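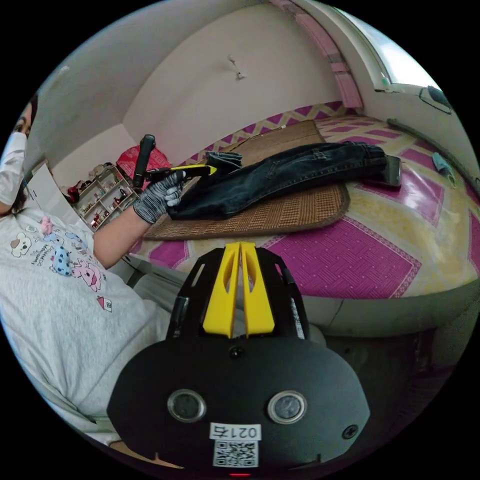 Facas que cortam de verdade: afiar em casa sem medo

16 de março de 2018
Por Vasilis Hodžić

Início | Cozinha | Oficina | Limpeza | Arquivo

Passei anos cortando tomate com faca de serrinha e achando normal. Aí meu vizinho do 404, o Ilir Georgiou, apareceu com uma pedra de afiar debaixo do braço, pediu a minha faca de chef e devolveu outra coisa. Era a mesma faca, claro, mas descia pela cebola sozinha! Comprei a minha pedra naquela semana e desde então afio tudo que passa pela minha frente (tesoura de poda inclusive, mas isso fica para outra página).

O que comprar

Uma pedra só já resolve quase tudo: grão 1000, dupla face se o preço ajudar, com uma face mais fina para o acabamento. A minha é da Stekeo, modelo 3306, e veio com um suporte de borracha que segura bem na pia. Se a sua não vier com suporte, um pano de prato úmido dobrado em quatro faz o mesmo serviço.

Aquelas chairas compridas de aço são ótimas, mas servem para alinhar o fio entre uma afiação e outra. Faca cega de tudo precisa de pedra. E os afiadores de puxar, com as rodinhas, eu deixaria para a faca do churrasco na casa de praia – comem muito metal e deixam o fio áspero.

Antes de começar

Ponha a pedra de molho na água por uns minutos, até parar de soltar bolhas. Confira o que diz a embalagem, porque algumas pedras não gostam de molho e pedem só um fio de água por cima. Lave e seque a faca. Tire a louça do escorredor, abra espaço, acenda uma luz boa.

Passe uma caneta marcadora ao longo do fio, dos dois lados. Foi a melhor dica que o Ilir me deu! Depois de algumas passadas você olha a tinta: se sumiu bem na beirada, o ângulo está certo. Se sumiu só lá em cima, perto do meio da lâmina, levante um pouquinho o dorso. Se ficou tinta no meio do chanfro, abaixe.

Na pedra

1. Apoie o calcanhar da lâmina na pedra e levante o dorso até a altura de umas duas moedas empilhadas. Para faca de cozinha comum está de bom tamanho.
2. Com os dedos da outra mão sobre a lâmina, pressione de leve e faça o movimento de vai e vem, sempre com a mesma inclinação. Dedos longe do fio.
3. Vá caminhando do calcanhar até a ponta, em trechos pequenos. Na curva da ponta, levante um pouco o cabo para acompanhar o desenho.
4. Pare quando sentir a rebarba do outro lado: passe o polegar do dorso para fora, atravessando o fio, nunca ao longo dele. Ela agarra de leve na pele.
5. Vire a faca e repita até a rebarba mudar de lado.
6. Termine com passadas bem leves, alternando os lados. Depois a face fina, se houver.

Aquela lama cinzenta que vai se formando ajuda a afiar, então não lave a pedra a cada minuto. Pingue água quando secar e siga em frente.

Como testar

Folha de jornal segura pela ponta funciona bem. A faca deve entrar e descer sem rasgar. Se engancha sempre no mesmo ponto, marque esse ponto com a caneta e volte para a pedra só ali. O meu teste favorito continua sendo o tomate maduro, sem apertar, só com o peso da lâmina – e depois sal, azeite e almoço!

Para o fio durar

Tábua de madeira ou de plástico, sempre. Vidro e mármore são lindos e acabam com a faca em poucos dias. Para juntar o alho picado e levar à panela, vire a lâmina e empurre com o dorso. Nada de lava-louças, nada de deixar a faca no fundo da cuba com os garfos.

Na gaveta solta, o fio bate em tudo. Uma barra magnética na parede é uma alegria de usar, ou então uma bainha de papelão dobrado com fita, que fiz para a faca de desossar e dura até hoje. Faca de aço carbono leva uma gotinha de óleo mineral depois de seca.

A pedra também precisa de cuidado

Com o uso ela afunda no meio e o ângulo vai embora junto. Risque um quadriculado a lápis na superfície, prenda uma lixa d'água sobre um vidro plano e esfregue a pedra molhada até o lápis sumir por inteiro. Deixe secar à sombra, de pé, por um dia ou mais. No sol ou perto do forno ela pode trincar (perdi uma pedra linda assim, em junho do ano passado, e ainda me dói).

Perguntaram sobre facas de pão

A serrilhada dá para recuperar, sim, com uma haste cônica, um dente de cada vez e só do lado chanfrado. Demora. Ponha música – aqui em casa costuma ser Bach – e vá com calma. Se os dentes já estiverem gastos demais, a loja de ferragens da praça de Romau recebe facas para afiar no balcão, e o serviço é caprichado.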